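# Breakfast Bench: Our Fall Build in Pictures

We did it, everybody! The robotics club at Radonjić Hall has wrapped up the fall term, and the Breakfast Bench team has a toast routine to show for it (well, most of one). Senad Stojanovska and Cuiping Fu wrote nearly all of the motion code, Dragica Mladenović kept the logbook, and the rest of us argued happily about bread. Our coach, Bernadette Leclerc, let us pick the task ourselves this year, and we picked the one that made us hungry.

The rules of the Bravard Challenge are short. Each team gets 2 runs of 8 minutes, and the arm has to do every step with no hands on the table once the clock starts. Opening the oven door is worth the most points, so of course that's where we spent most of our evenings!

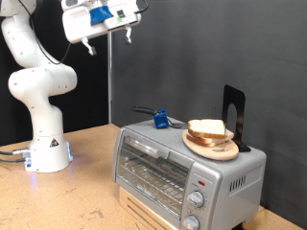
Dragica's logbook is up to 53 pages now, and the best ones are all about grasping. A bare handle is a rotten thing to pick up with two fingers, as every team finds out in its first week. The blue block around the middle of our black-handled utensil looks like it's there to help with grasping, and we love it. The bread was a longer fight. We set the slices out on the round board on top of the toaster oven, with the black bookend standing up behind it, and that's our standard start for every practice run. Senad wants to try rye next. Cuiping has asked him to please wait until the white bread works!

Next term we move on to the full sequence: door, rack, bread, door again, then the knob. Doina Hodžić is joining us for the vision side, and she already has 1,256 labeled pictures of toast in every shade from pale to tragic. If you'd like to help with code or sorting, come find us when the lab reopens. Beginners are very welcome, and so is jam.

Posted December 28, 2020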